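Participants wanted: robot kitchen open day at the Jarkgate building

Nishimura Lab, Drarnberg campus. Friday session in May. Paid.

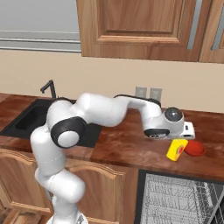 We are looking for 30 adults to take part in our open day this May. The lab works on robot arms that do kitchen jobs: clearing a counter, loading a dishwasher, putting groceries away. Most of that work is done in simulation first, and the open day is built around the simulated kitchen. You will watch the arm work on screen, take a turn giving it instructions, and tell us what you thought.

You do not need to know anything about robots or programming. We already have plenty of opinions from engineers. People who cook, clean up after a family, or work in a cafeteria or care home are especially welcome to apply.

What you will do

The visit lasts 2 hours, including a break. It starts with a short talk on what the lab does and a demonstration of the arm handling small items on a kitchen counter, such as a bowl or a food box. You can ask questions at any point.

After the talk you will go to a workstation with one of our staff. You will be shown a set of short kitchen tasks and asked to say, in your own words, how you would tell a helper to do each one. The staff member types in what you say and you watch what the arm does with it. Some tasks will go wrong. We want to hear how you would correct the arm when that happens, so please don't feel you have to be polite about it.

The last part is a written questionnaire and a group discussion. The discussion is recorded (audio only) and typed up afterward without names.

Who can take part

You must be 18 or older and comfortable following spoken and written English. You need to be able to look at a computer screen for up to half an hour at a time. Glasses and contact lenses are fine. The workstations adjust in height and can be used from a wheelchair.

You can't take part if you work for the lab or live with someone who does. If you came to the winter session at Mimstead, you are welcome to visit and see the demonstration, but we can't use you as a paid participant again.

Payment

Participants receive $200 for the full visit, paid by check or gift card. Please tell us which you prefer when you sign up. If you decide to leave early you will still be paid for the part you completed. Parking in the visitor lot is free; ask for a pass at the front desk. We can't cover hotel or airfare.

Groups and times

Participants are divided into groups of no more than 12. There is a morning group, an early afternoon group, and one that begins at 5:30 p.m. for people who work during the day. The evening group filled up first last time, so apply early if that is the only one you can make. Coffee, water and sandwiches will be in the hallway during the break. Let us know about food allergies.

Visitors who only want to see the demonstration can come without signing up. There is no payment for this, and children are welcome with an adult. The demonstration repeats through the day in the ground floor room, and the schedule will be on the door.

Your information

We keep your name and contact details only to arrange the visit and pay you. Your instructions to the arm, your questionnaire and the typed discussion are stored under a number. The results may be used in reports and talks. You can ask us to remove your answers up to the end of the month after your visit, and you do not have to say why.

How to apply

Write to Tracey Tapley, visitor coordinator, using the contact form on the lab's page, and put "Kitchen open day" in the subject line. Please include:

Your name and a daytime phone number
Your age
Which group you would like, and a second choice
A sentence or two on the kind of kitchen work you do, at home or on the job
Anything we should know about access or seating

Tracey will call or write back to confirm a place and send directions. If all the places are taken, she will ask whether you want to be on the waiting list. We usually have a few cancellations in the last week, so it is worth saying yes if your schedule is flexible.

The Jarkgate entrance is on the side facing the bus stop. The main doors on the other side are locked during May while the steps are being repaired.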